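About Osov

Home | What we fit | About us | Price list | Contact

Who we are

Osov is a small fitting shop. We join rods, brackets, strips and panels to each other and to walls, benches and cabinets, and we repair the ones other people joined badly. We also sell the parts over the counter if you would like to do it yourself, and we'll tell you when we think you shouldn't.

Most "about us" pages in this trade start with a passion. Ours started with a lease. Desmond Obi and Liesbeth Van Acker had both worked for larger fit-out companies and had both spent too many afternoons going back to jobs that had been signed off as finished. They took over a unit with a leaking roof door and two good workbenches, and opened on 8/1/21, a Sunday, which was a mistake. The phone rang once and it was the landlord.

There are seven of us now. The roof door has been replaced. One of the workbenches is still in use and the other has become the place where the mail goes.

What we do

The bulk of the work is plain. A panel has come away from its edge strip. A rod sags in its bracket. A bracket has been screwed into something that was never going to hold a screw. Someone has put a dark panel next to a light one and the gap between them wanders from narrow at the top to wide at the bottom, and they have to look at it every day.

We measure, we take the thing apart if it needs it, and we put it back with parts that suit the load. If the old parts are fine we reuse them. This annoys a few customers, who feel they've paid for something new and would like to see it.

We cut metal strip and panel to size in the shop. We don't paint and we don't do electrics. We used to do glass and stopped, and nobody who saw our glass work has asked us to start again.

What we don't believe

You'll find a lot of claims about fittings if you go looking. "Universal" brackets are the ones we'd warn you about first. A universal bracket fits most things a little. We've tried plenty of them on the shop wall and the holes are still there if you want to come and see.

We are also doubtful about "tool-free" anything. It can be handy for a display that comes down again next week. For a rod that people are going to lean on, pull or hang coats from, get a screwdriver.

Lifetime guarantees – whose lifetime? We asked one supplier this in writing and got a brochure back. Our own guarantee is 15 months on labor, and it's written on the invoice in normal-size type. On parts you get whatever the maker gives, and we'll tell you what we think that's worth.

And color. People are told that a light blue panel makes a room calmer and a black one makes it look expensive. Maybe. We've fitted both, and what customers call us about afterward is whether the edges line up. Where two panels of different colors meet at a metal strip, the eye goes straight to that join, so it's the part we spend the most time on. A crooked strip between two white panels can go unnoticed for years. Between a blue one and a nearly black one you've got until dinner. 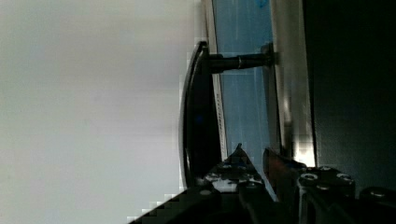
Do you fit parts that the customer has already bought?

Most of the time, provided we can look at them first. Bring them to the counter in their packaging, with the screws they came with and any instructions, and we'll say whether they'll do the job. There's no charge for looking. If we fit them, the labor guarantee applies as usual, but if the bracket itself bends you'll have to take that up with whoever sold it to you.

How we price

By the hour, with a written limit agreed before we start. We don't do "from" prices. A "from" price tells you what somebody else paid for a smaller job.

The callout fee is charged once per job, so if we have to come back to put our own work right you don't pay it again. You'd think that would go without saying, but we've seen enough invoices from other firms to say it.

If the limit turns out to be too low we stop and call you. Sometimes that leaves a panel leaning against a wall overnight. We think it's better than a surprise, though not every customer has agreed with us on the day.

The people

Desmond Obi runs the shop floor and does the estimates. His are usually a bit high and he's unapologetic about it.

Liesbeth Van Acker does site work, mostly cabinets and benches, and trains anyone new. New people spend their first month on brackets. There have been complaints.

Hajar Ashour cuts strip and panel. If a measurement on your drawing doesn't add up, she's the one who'll email you, and she's generally right.

Maximiliano Leiva is on repairs. He keeps a drawer of failed brackets, sorted by how they failed, and takes it along to customers who are thinking about buying cheaper ones.

Evelien Desmet answers the phone, orders stock and writes most of this website. She took the word "solutions" out of it last October and it hasn't been missed.

The other two asked to be left off the page.

Whose parts we carry

We stock rods and brackets from Wirkix and edge strip from Sultana. We've no special arrangement with either and we'd drop them if the quality slipped. We did drop one maker, for the screws, which had heads like cheese.

Our longest-running job is Pestovard, an office building where we look after the panel joints and rods on 11 floors. We were told at the start that the existing fittings were in excellent condition. We've replaced 200 brackets there and we're still going. The building manager gets a list each month of what we changed and why, and he's welcome to argue with it. He sometimes does.

Reviews

We don't put customer reviews on this site. We'd only pick the good ones and so would you. If you want a reference for a job like yours, call and we'll put you in touch with someone who had similar work done, including, if you like, someone who wasn't completely happy. There's a man with a very long rod in a very short hallway who will talk to you for as long as you have time.

Visiting

The counter is open weekday mornings. Afternoons we're mostly out on site, so call first. If you're asking about a repair, bring a photo and the width of the panel, measured at the top and again at the bottom. Please do measure both ends, even if you're sure they're the same.

Parking is behind the building. The sign says deliveries only, but it's our sign.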